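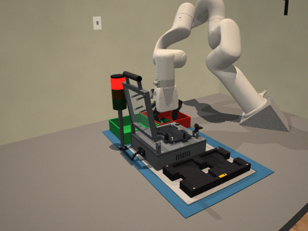

Sourdough starter smells like nail polish remover after a trip, throw it out?

Asked by Blagoje Ivanov, 27th September

Hello everyone, and thank you in advance for reading what will probably be too long a question. I've been keeping a sourdough starter since June, when my sister-in-law gave me a spoonful of hers in a jam jar, and I've grown very fond of it. I bake one loaf on my day off and the odd batch of pancakes. It has always been a good riser, doubling well before lunch if I feed it after breakfast.

We went to stay with my wife's parents in Rirnska and I was supposed to be gone a week. One thing led to another (a new roof, a cousin's wedding, my father-in-law's knee) and we were away 19 days. The starter was in the back of the fridge the whole time, in a jar with the lid resting on top. I'd fed it the evening before we left.

When I opened it there was a layer of dark gray liquid on top and it smelled so strongly of nail polish remover that my wife came in from the hall to ask what I was cleaning. Underneath, the paste is pale and sort of slack, with hardly any bubbles. I don't see any fuzz or colored spots. I poured off the liquid, fed it once with the same flour as always (Rana all-purpose, the plain one), and left it on the counter overnight. This morning there were a few bubbles, but it hadn't really risen, and the smell is better but still there.

So, two questions. Is it safe to carry on with, and if so, how do I bring it back? I could ask my sister-in-law for another spoonful, but she will want to know what happened to the first one and I'd like to avoid that conversation.

Also, does the water matter? Ours is quite heavily chlorinated in the fall and I've never thought about it before.

3 answers

Answer from millstone_marge (accepted)

Oh, please don't throw it out! You have a hungry starter there, and I'd bet my good bread knife that it will be fine by the weekend. I've left mine for much longer than you did (we moved house, and it spent the whole business in a cooler bag and then in a fridge that wasn't level) and it came back beautifully.

The gray liquid is called hooch. It forms when the yeast and bacteria have eaten through the flour and have nothing left to work on. The nail polish smell comes from the same thing. What you don't want to see is pink or orange streaks, or anything fuzzy in any color. If you ever find those, the whole jar goes in the trash and you start over, even if it's only a tiny patch on one side. You've said there's none, so carry on.

Now, what I think went wrong with your first feeding is that you fed the whole jar. If you keep all of that old, sour paste and add a bit of flour to it, the new flour is gone in a couple of hours and you're back where you began. So be brave and get rid of most of it. This is how I do it:

Stir the jar, then put 2 level teaspoons of the starter in a clean jar.
Add 28 grams of flour and the same weight of water. If you have whole wheat or rye in the house, use that for half of the flour, it perks them up no end.
Stir until there's no dry flour left, scrape down the sides, and put a rubber band around the jar at the level of the paste.
Leave it somewhere comfortably warm. I use the top of the fridge, and in winter the oven with only the light on.
Do the same again in twelve hours, and keep going morning and evening.

The first day or so will probably look disappointing. Don't let that put you off! Somewhere around the third or fourth feeding you'll come down in the morning and it will have climbed well past the rubber band, and it will smell like yogurt or green apples again. Wait until it doubles twice in a row before you bake with it, or you'll get a very heavy loaf and blame yourself.

Keep the old jar in the fridge until the new one is up and running, just for peace of mind. I also dry a little of mine on parchment paper every so often and keep the flakes in an envelope in the pantry. It's the best insurance there is, and you'd never need to have that talk with your sister-in-law. (I would tell her, though. She's almost certainly done it herself.)

Before a long trip, feed it stiffer than usual, so that it's more like a dough than a batter. It eats more slowly that way.

Comment from Blagoje Ivanov: Thank you so much, this is wonderful. I have some rye from Dultero left over from Christmas baking, would that be too old?

Comment from millstone_marge: If it smells sweet and nutty it's good to use. If it smells like old crayons, it's gone off, so buy a small fresh bag.

Answer from pat_in_the_pantry

Agree with the above. On the water, city water was fine for me for years, then one fall it suddenly wasn't. I fill a pitcher at night and leave it on the counter until morning, which helps if it's plain chlorine. Some towns use chloramine and that doesn't go away by standing, so look on your water company's website or call them. A cheap filter pitcher (mine's a Millano) may help a bit. I'd sort out the feeding first though, the water is probably not your trouble.

Answer from gregor_b

just use 100 g flour and 100 g water every day and stop worrying. or buy yeast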